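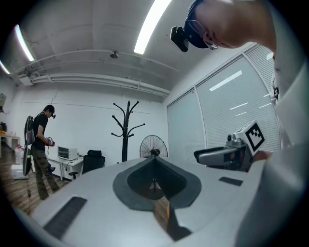 Two head cameras, two gray grippers, one backpack rig.

So I finally sat down with the equipment budget for spring and wow, the grippers are the cheap part! I'd put them first on the list and then got a Zaugg quote for spare rubber pads (65 dollars a pair, ouch). Head cameras from Cluven run 400 each, straps are another 19, and we go through straps. The backpack is the one I keep moving to next quarter. Dultau says up to 100 days for delivery, so I guess I'm ordering in March whether I like it or not.

12 shares | 4 comments

Related posts
Renting vs. buying from Clilell
My spare parts spreadsheet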